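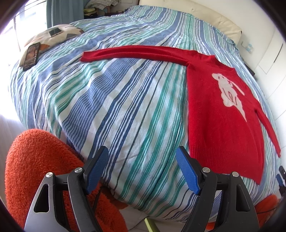
Sweater on bed, from a folding episode, hand-held gripper view.

Uldale: a small set of household chores, done slowly

README, last touched in July

What it is

Uldale is 728 short episodes of one person doing chores with a hand-held gripper. Most of it is laundry. The rest is bed making, moving cups and putting things back in drawers. We collected it to find out whether a policy trained on ordinary homes could fold an ordinary sweater. The short answer is in the results section, and you may want to sit down first.

Where it came from

All episodes were recorded in furnished apartments with the furniture left where it was. We didn't iron the bedding or clear the pillows. Duter, our earlier set, used one gray T-shirt on one white table, and the policy got very good at that T-shirt. It has not been asked to do anything since.

What's in an episode

- wrist video from the gripper
- gripper opening, logged with every video frame
- tool pose, estimated after the fact
- one line of text naming the chore ("fold the red sweater")
- a success flag, set by a person watching the replay

The success flag is generous. "Folded" means a reasonable adult would put it on a shelf without comment. If you want store-display folds you will need to relabel, and possibly to find different people.

Results so far

We trained the Swati baseline on the full set and ran it on a two-arm bench. T-shirts came out folded in about 90 percent of trials. Knitwear did so in 8 percent. Sleeves are the trouble: one goes out to the side, the other lies along the body, and the policy treats them as two unrelated garments. Fuzzy yarn doesn't help, as the fingers tend to pick up the front layer and leave the back one where it was. On patterned bedding it sometimes makes a confident grab for a stripe.

Bed making works if you count a bed as made when the duvet is on it. We did count it that way in the first draft of this file. Unatero, who host the download, asked us to stop.

Known problems

- Wide-angle footage is not rectified. Mattresses look like hills.
- Bright windows throw off the exposure in a lot of the bedroom episodes.
- Pose drifts when the tool gets close to large plain surfaces, white walls above all.
- The Thursday batch has its text labels shifted by one. A fix script is in tools/.
- 20 episodes end before the chore does. We left them in, flagged as failures.

Please don't use it for

Anything that will be left alone with cashmere. Also claims that housework is solved.

License and contact

Free for research use. Open an issue if a file is broken. Response time is similar to that of the baseline on a cardigan.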